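The Great Bench Wipe-Down, and other small victories
June 1, 2023

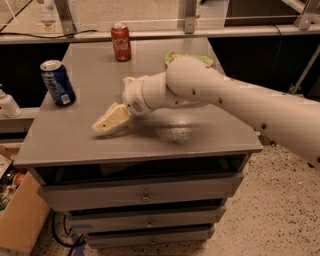
I've been on a bit of a mission with work surfaces lately, and I blame the new cabinet. We picked it up second-hand from a place out past Hemmin, grey metal with a good flat top, and I was so chuffed to have somewhere to put things that of course everybody put things on it. Cans, mostly. A red Coke at the back, a blue can over on the left, and a green sponge that I'd like to think was on its way to doing something useful.

So I've started a little habit and I'm sharing it in case your kitchenette is anything like ours. Twice a day (once after morning tea, once before I head home) I clear the top completely and give it a wipe. Cans go in the recycling crate by the back door, the sponge gets rinsed and squeezed out, and the whole business takes me 2 minutes — less if I don't stop to read the labels.

A few things I've picked up along the way. Soft drink dries into a ring that goes tacky, and warm water with a drop of dish soap shifts it better than any spray I've tried. Go easy with the scouring side on painted metal! I put a dull patch on our old filing cabinet in the Treltell office years ago and had to look at it every day until we moved.

Also, for anyone saving cans for the Itport collection: we're at about 1,000 and the crate is full again, so please rinse them and give them a squash before they go in. The next pick-up isn't until September, and I've got my eye on the space under the stairs for the overflow.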